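## 3. Materials and Setting

The study looked at how people judge the cleanliness of kitchen surfaces when the surface itself has a strong pattern. Earlier work by Holzer and Falcão used plain white and plain gray counters only. Few homes have counters like that, and we wanted to know whether their results would hold for veined stone and for rooms with patterned walls.

Participants were recruited through a mailing list in Plodamham. Each household received a paper booklet with questions on cleaning habits, the age of the kitchen, and the color of the main work surface. Almost 800 booklets were returned. Those with more than three blank answers were left out. 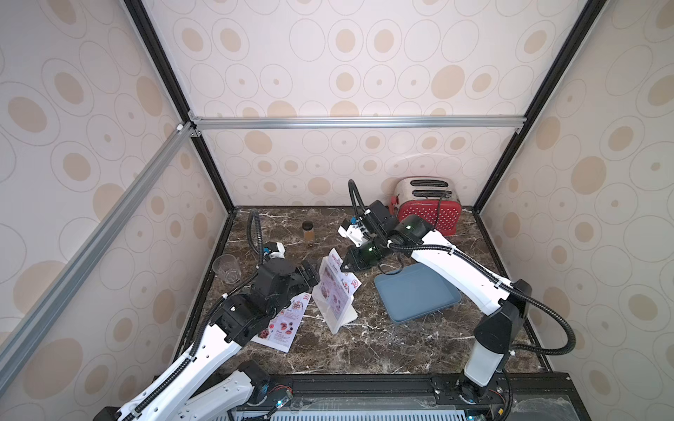
Answers on surface color were sorted into eight groups by two coders, Teresa Arruda and Inês Garcia, who worked separately. Where they disagreed, a third reader made the final call. Most disagreements were between "dark brown" and "black," and between "cream" and "beige."

### 3.1 Ratings

Cleanliness was rated on a scale from one to seven. A rating of one meant "I would wipe this before using it," and a rating of seven meant "I would put food on this now." Participants rated their own counter first, in daylight, and again in the evening under their usual lighting.

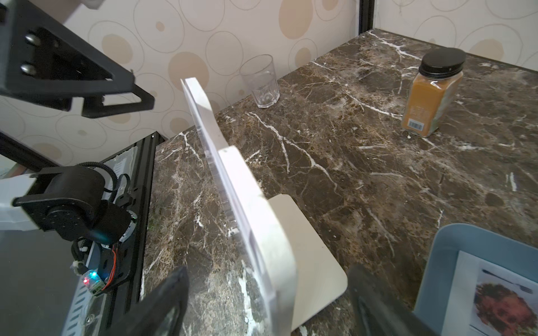

We also asked how often the surface was wiped in a normal day. These answers were kept apart from the ratings and are reported in Section 4. People with dark counters often wrote in the margin that crumbs were hard to see at night, and we added a code for this remark.

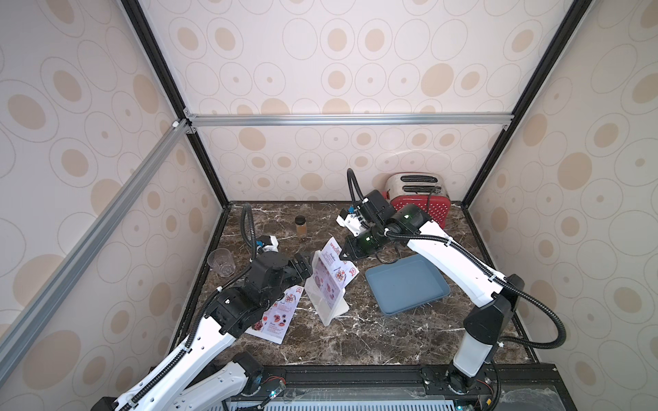
**Figure 2.** Dark brown marble with pale veins, against wallpaper printed with ovals.

Wall pattern was recorded as plain, small print, or large print. Tile was treated as plain unless the booklet named a design.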